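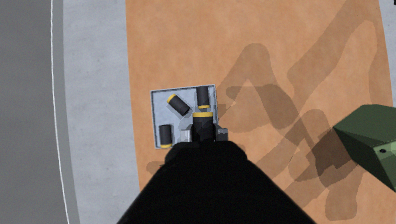

Bring Back the Long Table

Home Essays Archive Subscribe Contact

I moved to Caron in December, when it was too cold to meet anyone outdoors, and for weeks the only person I talked to most days was whoever was working the register at the grocery store. I'm not especially shy. I just didn't know where people went. Then I tried the soup place by the post office, and it had one long table down the middle and hardly anything else, and by the time I'd finished my bread I knew which dentist to avoid and why the bridge was closed.

I've had strong feelings about long tables ever since, and I'm going to air them.

Most places I eat now have gone the other way. It's all tables for two, with maybe a row of stools facing the window so you can look at parked cars. I understand it! People like their space, and a table for two is easy to sell to a couple. But if you walk in alone you get half a table for two, with an empty chair across from you where your coat goes, and the whole arrangement sort of announces that somebody didn't show up. At a long table you're just the person on the end.

My old office had one too, before the remodel. It sat 18 if people were friendly about their elbows. The accounting folks ate at the far end and the warehouse folks ate near the door, and in between was this mixed zone where you heard everything worth hearing. I learned more about how that company ran from six months of sandwiches in the mixed zone than from any meeting I sat through. Then a design firm came in and replaced it with little round pods, very pretty, three chairs to a pod. Within a couple of weeks we were all eating with the same two people every day. I liked my two people fine. I never did find out how the warehouse guy's kitchen turned out, though, and he'd been tiling it since spring.
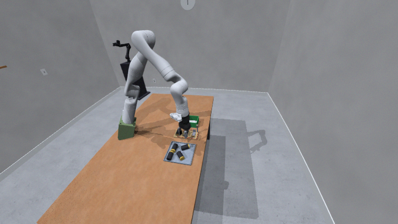

A long wooden table and plain gray walls. You don't need fancy.

People who disagree with me (my sister, mainly) say that long tables are a nightmare for anyone who wants to be left alone. She says she has had to listen to a stranger's entire knee surgery over a plate of eggs. Fair enough. I've had the knee surgery too, or one very much like it. But I think it's easier to be left alone at a big table than she lets on. You bring a book, you nod, you turn a little sideways. The folks around you have other neighbors to bother. It's the small shared table that traps you - two strangers, one salt shaker, nowhere to look.

The other complaint is that long tables are trendy and fake, that it's a restaurant squeezing in more bodies and calling it community. And yes, sometimes it is. I went to a place in Altach on vacation where they seated us so tight I had to eat left-handed, and the menu had a paragraph on it about togetherness. I'd have traded that paragraph for four inches of bench. Squeezing people isn't what I'm asking for. Give us decent chairs and enough width that the serving bowls don't end up in anyone's lap.

What I'd really love is to see them in places that don't sell food at all. The library near me has one, by the newspapers, and it's the busiest spot in the building. There are always about six people there in the late afternoon, mostly not talking, and it's the nicest kind of not talking. One does the crossword in pen. Another sorts seed packets, which I'm pretty sure isn't allowed. The study carrels upstairs stay mostly empty and I don't think that's an accident.

So if you're opening a cafe, or redoing a break room, or you have any say over a church basement, please think about it before you order all those little round tops. And if you already have a long one and you're tempted to saw it up, call me first. I have a truck, and I can be there by supper.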